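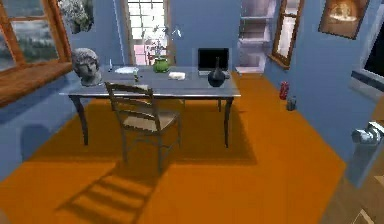 Glass desk people, how do you live like this?
Home Office Corner > Furniture and Layout

mapleshade_22
Posted April 1, 2025
Okay so I've had my glass desk since December and I need somebody to tell me whether I'm doing this wrong. I love how it looks. The room is small and the old oak monster I had before made it feel like a storage unit with a lamp in it. Glass opened the whole place up! But the fingerprints. The dust. I wiped it down this morning, drank one coffee, and it looked like a toddler had held a meeting on it.
Mine is the Nomico one, 195 dollars on sale, clear top. Do I keep it or go back to wood? I work from home full time and write a lot by hand, if that matters.

grindstone_pete
Keep the room, lose the desk. I had clear glass for 18 months and my forearms were cold the entire time. You also hear everything. Pen down, clink. Mug down, clink. My wife could tell from the kitchen whether I was working or just fidgeting.

toastrack
Disagree with Pete. Get a big felt or leather pad and the cold and the clinking are both gone. I have one that covers the middle of the desk and I only touch bare glass when I reach for my phone. For cleaning I use half water, half white vinegar and a microfiber cloth that has never met fabric softener. The softener is what leaves the streaks.

mapleshade_22
I have definitely been washing my cloths with softener. Well, that's embarrassing.

grindstone_pete
If you cover the glass with a pad, why own glass?

toastrack
Because you still see the floor around it, Pete. I have a bright floor and pale walls, and a solid desk would sit in there like a parked truck. It's the same reason I don't use a big padded office chair. A plain wooden chair with a woven seat does me fine for a couple of hours at a stretch.

lowtide_lou
Woven seats are great until they sag. I've had mine redone once already (paper cord, the guy did a beautiful job, it took forever). I'd still pick one over mesh. On the desk question, look at frosted glass. I switched from clear to a frosted Grindent top and I clean it maybe once a week. It does hold on to pencil smudges, so if you write by hand that could bug you.

mapleshade_22
Ooh, frosted. Does it still feel light in the room, or does it go kind of shower door?

lowtide_lou
A little shower door, I won't lie. Less so once there's stuff on it.

quietquill
Can I be the boring one and bring up weight? People put heavy things on one end of a glass top — a printer, a big planter, a stone bust, whatever — and never check the rating. Mine came with a card in the box that gave a limit for the top and said to spread the load. Look for yours. And make sure it says tempered.

mapleshade_22
Found the card! It's tempered. My printer is going on the shelf anyway, it shakes the monitor when it runs.

grindstone_pete
Wood doesn't come with a card. Just saying.

toastrack
Wood comes with coaster rings.

saltbox_annex
Another vote for wood here. I went with a Gouveia in ash, 24 inches deep, and it doesn't crowd my tiny room at all. I think depth matters more than whether you can see through the thing. Measure before you blame the oak.

mapleshade_22
The oak was 30-something deep, so you may have a point. Okay, plan: pad, new cloths, no softener. If I still hate it next month I'll look at shallow wood ones. Pete, you can say I told you so then.

grindstone_pete
Setting a reminder.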